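What the sorting cell changed on our shift

March 2020

Colerbridge packs foam inserts for shipping cases. Until last July the loose pieces were sorted by hand at two benches, and I ran one of them. I now spend most of the shift on the trial cell, so these notes are from the inside.

The work before

A sorter at the bench averaged 338 pieces an hour. The figure dropped after lunch and dropped again near the end of the shift, mostly from sore wrists. Selamawit Zeleke kept the log for both benches and has the sheets if anyone wants them.

The work now

The arm does the picking. The person at the cell sets up the table, loads the bin, watches the picks and clears faults. Setup takes longer than people expect. The table is covered in brown paper and taped off in blue into large cells, and the tape has to be redone whenever the paper is changed. We write down positions by cell, so a crooked line makes for a bad record later.

Most faults come from pieces lying close together. The gripper has two fingers and needs space for both. A cube that sits square to the bin is an easy pick. One turned at an angle, with a neighbor nearby, may need a second try. We test with a few cubes in the pink bin before putting real stock through.

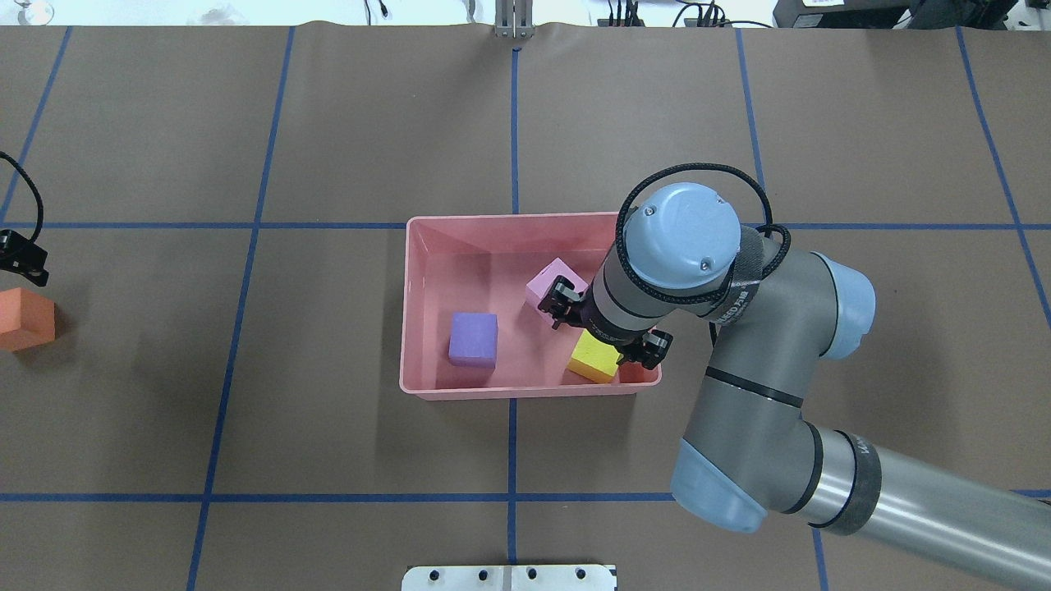
What it does to the job

The lifting and pinching are mostly gone. My wrists are better. The standing is the same, and the attention required is of a different kind. At the bench I could talk while I worked. At the cell I can talk, but I miss faults when I do.

Pay is a sore point. Ulla Saarinen asked for the cell operators to be graded as technicians, and management's answer was to wait until the trial ends. Two of the bench sorters moved to the Flarnier line in the meantime. They were asked first, and one of them would like to come back.

The arm is slower than a person, at 70 pieces an hour on mixed stock. It holds that rate through the night shift, when the benches were never staffed. Next I want to try a shallower bin and wider cells on the left half of the table.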